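Why Does Bread Rise?

Bread dough begins as a heavy lump of flour, water, salt and yeast. A few hours later it may be twice as big. The change is the work of yeast, a living thing too small to see without a microscope.

Yeast belongs to the same family of life as mushrooms – the fungi. It feeds on sugars that come from the flour. As it feeds, it gives off a gas called carbon dioxide.

The gas would float away if the dough did not hold it in. Flour contains proteins that join together when they are mixed with water. They form a stretchy material called gluten. Kneading makes the gluten stronger, and the gas fills it with tiny bubbles.

Warmth matters too. On a cold February morning, dough in a chilly kitchen can take 4 hours to rise. In a warm kitchen it may need only 2.

The heat of the oven makes the bubbles swell one last time. Then the yeast dies and the dough sets firm.

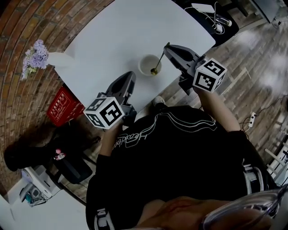

Once the loaf has cooled, the holes left by the bubbles can be seen in every slice. Some breads, such as tortillas, are often made with no yeast at all and stay flat.

Text by Mitali Uddin, Dorkville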